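Skarnura hand-held gripper kit, hire or buy?
Posted by tusley_tinkerer, 2023-06-29

We're trying out the Skarnura kit at the moment, the one where you get a pair of black grippers you hold yourself and the recordings go off to Lolemar for the robot side. I've been at it on trays and lids for a bit and I quite like it! The grips are comfy and my wrists don't ache the way I thought they would.
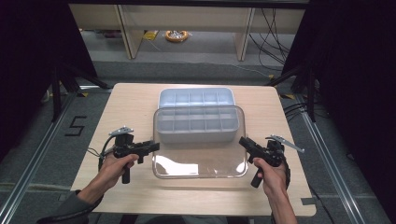
My worry is the cables, and whether the pads will last. They want 2,000 to buy the kit outright, or 70 a day to hire it, and we'd use it for 29 days between now and January. Hiring comes out dearer, I know (2,030, I did the sum twice), but then the repairs are on them. Has anyone had one long enough to say? And does it cope with clear plastic?

omoregie_bench
We bought ours in January and I'd buy again. Cables are fine if you run them along your wrist and leave a bit of slack, mine used to tug until I did that. Clear plastic is a pain, mainly the glare, so try moving your lights before you blame the kit. Do look at the pads though! The lining is stuck on and the corners go first. I re-glue mine with contact adhesive and leave them overnight. Once a flap has started, don't keep going with it, it gets in the way on anything thin like a lid.
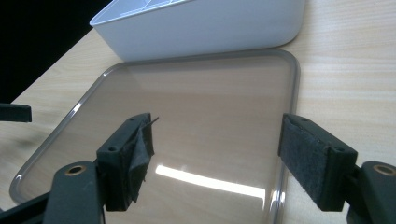 Lining coming away at the top of the left pad, clear lid between the fingers.

Ask them for 2 spare sets of pads when you order, they threw mine in.

gluepot
just hire it. never tried the skarnura one but my old kit from someone else was in a drawer by spring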